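Old batteries and what to do with them

For many years I had one drawer for everything that has electricity inside. When I moved to Clusance, the drawer moved with me, and I am a little ashamed to say that I did not open it until this February. Inside were old remote controls, a flashlight, many cables, and batteries everywhere. I could not say which ones were full and which ones were empty.

In my country we had a saying that a thing without a place is already lost. I think this is true for batteries. You buy a new pack, you use two, and the other ones go to live with the old ones. After one month they all look the same.

So I decided to sort them, and I made a simple rule: one color for each kind. Yellow is for the batteries that still have some life. Orange is for those that must leave the house. I like plastic trays for this work, as it is easy to wipe them clean if something has leaked.

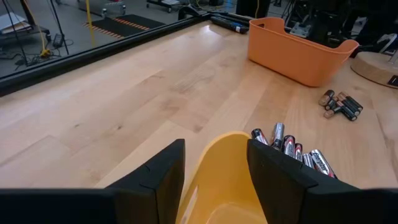 My first mistake was that I tried to sort by brand. It seemed logical, but it does not help you when the clock stops at 6 in the morning and you need one good battery. It is better to sort first by good or empty, and only after that by size. The brand is not so important, except that I try not to mix two brands in the same device. The instructions of my radio say this very clearly.

To know which are good, I use a small tester from a shop called Brodon. It cost 16 dollars and it is not beautiful, but it gives me a number. A new AA battery shows a little more than 1.5 volts. When I see less than 1.3, I do not put it in a flashlight anymore, but it can still work in a wall clock for quite a long time.

I also learned that loose batteries should not be stored together with coins or keys, and that the ends should not touch each other. For the 9 volt ones, which have both contacts on the same side, I put a piece of tape over the top. Before, I did not know this and I kept them in a bowl with paper clips! 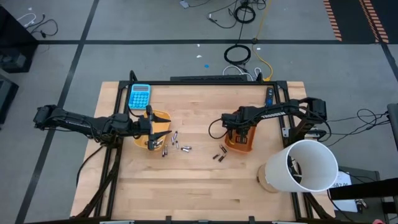
Batteries on the table, with the blue calculator in the corner.

When the box of empty ones is full, I take it to the collection point at Tomoana, near the library. They have a large container by the door and you do not need to ask anybody. It is bus 184 from my street.

Next I would like to change to rechargeable ones. On the package it says 1,000 charges, and I would be happy with half of it. If somebody has used the Flondoteo charger, please write to me if it becomes very hot, as I have read different opinions.

The cables are still in the drawer.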